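Getting Started with the Bovel Hand-Held Gripper Kit: Soft Objects

Monday, March 2, 2020

I've had the Bovel kit on my bench for 9 days now and I keep finding excuses to pick it up. If you've only used it on blocks and cups so far, try soft things next! They're harder, they show you right away what your grip settings are doing, and they make much better training clips for a policy that has to work in a real house.

This page covers setup, a first session with plush, and a few things I'd change in the kit.

What you need

- The Bovel kit (mine is the two-hand set, 868 dollars with the case)
- A table you can walk up to from at least two sides
- One or two plush toys or other furry things, the fluffier the better
- The Harnoveo recording app, free with the kit
- A second person, if you can get one

Step 1. Check the fingers

Squeeze the trigger slowly a few times with nothing between the fingers. They should close evenly and open again without sticking. If one side lags, back off the pivot screw a quarter turn and try again. Mine were too tight out of the box, and the manual skips over this completely. Please don't oil the joints. Oil ends up on the toy, and then on everything else.

Step 2. Set the camera

Open Harnoveo and look at the preview while you hold the gripper a little above the table. You want both fingertips in view when they're open and when they're closed. Lock the exposure before you start. A pale toy near a window will push the brightness up and down all through the clip otherwise, and you'll be sorry later when you sort them.

Step 3. Practice the pinch

Come in low and straight, with the fingers open wider than you think you need. Fur hides the real shape of a toy, so the solid part may be a good bit smaller than it looks. Close until you feel the stuffing push back, then stop. Pick a narrow part like a tail or a leg for your first tries, and leave the big round parts for later.

Go slow on the lift too. I wait one full breath after closing before I raise my hand, and my clips got a lot cleaner once I made that a habit.

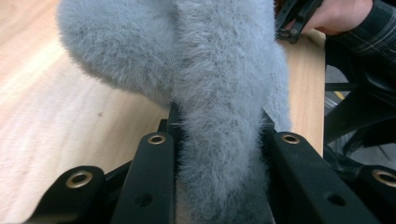 Once single lifts feel easy, move on to turns. Lift, rotate your wrist 45 degrees, and set the toy down facing the new way. Long fur likes to creep into the gap between the fingers, so open them all the way before you pull back. Then do the same thing going the other direction, which is more awkward than it sounds if you're right-handed like me.

Step 4. Work with a partner

Two grippers at one table is where this kit gets really fun. Fumiko Furukawa and I tried hand-offs over a long afternoon, and her advice was to let the receiver say "mine" out loud before the giver lets go. It felt silly for a few minutes and then it just worked. Keep sessions short, though - the handle gets heavy!

Step 5. Save and sort

Name each clip as soon as you stop recording. I use the object, the action and a letter for the person holding the gripper. Harnoveo can store 400 clips in one project before it asks you to start a new one, and moving clips between projects is slow. Trim the first second or so, where you're still getting your hand into place.

What I'd change

The trigger spring is a little stiff for small hands, and I'd love a softer one as an option. The case also has no room for spare finger pads. Bovel says a new grip is coming in August, and I'll update this page when I get to try it.

Next up: towels and socks, folded and unfolded.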